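Dice at Every Size

Foam, resin and the case for a mixed set

A standard die is a cube with one to six pips, opposite faces adding up to seven. Scale changes almost everything else about it: how far it travels, how much noise it makes, how long it takes to settle and who can read the result from the far side of a table.

Small dice are the default for board games. They are cheap, they store flat in a box lid and they roll well on felt. On a bare tabletop they skid. The translucent kind has a specific fault, namely that pips on the opposite side can show through under strong light and slow down the reading. Solid colors with white pips avoid this.

Foam dice solve a different problem. They are quiet, they do no damage to a wood finish and a child can throw one with a full arm. The Olletti catalog lists 26 foam models, and its item 2107 is the size most classrooms order. Drimlow sells a similar die with a denser core, which bounces less and stops sooner. Thongdee cuts its foam with sharper edges. These give a cleaner stop when new but compress at the corners after a season of use.

Large foam dice need clearance. Allow a throwing area of 3 feet for a table game and 8 feet for a floor game, and keep cups off the surface in both cases.

Color is worth planning. In a mixed set, size and color together can identify a die without further marking. A large teal die can carry the move and a smaller orange one the bonus, with the small dice kept for scoring. Black pips hold up well on teal, orange and pink foam. White pips read better on small dice in red or green.

Storage should be low and see-through. A shallow plastic bin at the back of the table keeps the set within reach and gives stray throws something to stop against. 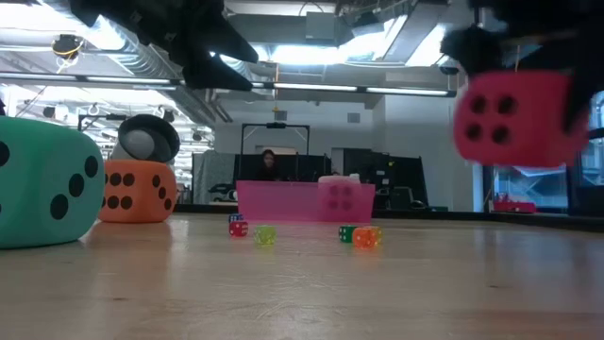

Care and Replacement

Wipe foam with a damp cloth and mild soap, then air dry away from heaters. Do not stack weight on it. Wimomex supplies replacement pip stickers for its own foam dice, and they fit most other makes of the same size. Resin dice need only a rinse. Retire any die with a flattened corner.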